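How a Lever Door Handle Works

Prudora Science Pages, ages 8 and up
Written by Hường Đỗ. Checked by Nazar Vasylenko.

A door handle is a machine. It has very few parts, and most of them are hidden inside the door. This page explains what the parts are called, what each one does, and why a long handle is easier to use than a round knob.

The parts

The lever is the part you hold. It can be flat or rounded, straight or curved.

The neck is the short stem that joins the lever to the door. It keeps the lever a little way out from the surface so that your fingers fit behind it.

The rose is the plate around the neck. It covers the hole in the door. Some handles have a long plate instead, with a keyhole lower down.

The spindle is a metal bar that goes through the door from one handle to the other. It is square, and on many doors it measures 8 millimeters on each side. A round bar could spin inside its hole without moving anything. A square bar in a square hole can't, so when the lever turns, the spindle turns, and the handle on the other side of the door turns with it.

The latch case is a metal box set into the edge of the door. The spindle passes through it.

The latch bolt is the piece that sticks out of the door's edge. One side of it is slanted.

The strike plate is a flat piece of metal screwed to the door frame. It has a hole in it for the latch bolt.

What happens when you push down

Your hand pushes the end of the lever down. The lever turns around its neck, and the spindle turns too. Inside the latch case, the spindle turns a small part called the follower. The follower pulls the latch bolt backward, into the door. Now nothing is holding the door to the frame, and you can pull or push it open.

When you let go, a spring inside the case pushes the latch bolt out again. A spring also brings the lever back to its resting position. If a lever droops, one of the springs may be weak or broken, or a small screw in the neck may be loose.

What happens when the door closes

You don't have to touch the handle to close most doors. As the door swings shut, the slanted side of the latch bolt meets the strike plate. The slope works as a wedge. It changes the sideways push of the door into a push that slides the bolt back into its case. When the bolt reaches the hole in the strike plate, the spring shoots it out. The click you hear is the bolt arriving.

The other side of the bolt is flat. If you pull on a closed door without turning the handle, the flat side presses against the edge of the hole. There is no slope to slide on, so the door stays shut.

Why the lever is long

To turn something, you need a force and a distance. The force is your push. The distance is measured from the center of the turn to the place where you push. Engineers multiply the two, and the answer is called torque.

Think of a round knob. Your hand is close to its center all the way around, so the distance is small and you have to grip hard. On a lever, your hand is much farther from the center. The same torque needs a smaller push. You can even work a lever with your elbow when you are carrying something.

There is a cost. The end of the lever has to travel farther than the edge of a knob would for the same amount of turning. You push less hard but over a longer distance. All levers make this trade.

Test it yourself

You will need a lever handle at home, a kitchen scale that hangs (the kind with a hook), and a loop of string. Ask an adult before you start.

1. Open the door so the latch bolt is free.
2. Put the loop over the end of the lever and attach the scale to it.
3. Pull straight down, slowly, until the bolt is all the way in. Read the scale.
4. Move the loop halfway toward the neck. Hold it so it doesn't slide. Pull again and read the scale.

On the door at the Tengate workshop, the scale showed almost 400 grams at the end of the lever. The second reading should be bigger than the first. Your numbers will depend on your springs. Write down both.

Keep fingers away from the hinge side of the door during the test. The gap there closes with a lot of force, for the same reason a lever works: the door itself is long, and the hinge is at its center of turn.

Things people ask

Does the thickness of the door matter? Yes. The spindle has to be long enough to reach both handles. The workshop door is 38 millimeters thick, and a spindle cut for it would be too short for a much thicker one.

How far does a lever turn? It depends on the latch. The one we tested pulls its bolt in completely after 30 degrees, a third of the way from level to straight down.

Do stickers change how a door works? On the face of the door, no. The face doesn't touch the frame. A thick sticker on the edge could rub, and one over the latch bolt could stop it from moving.

Can a door have a handle but no latch? Yes. Many cupboards use a magnet or a small roller to stay closed. Their handles don't turn at all and are only there to pull.
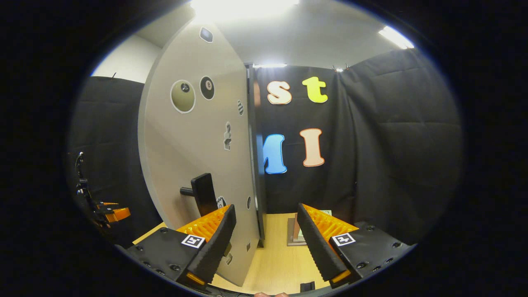

A handle that only pulls has no spindle, so its screws hold it directly to the panel.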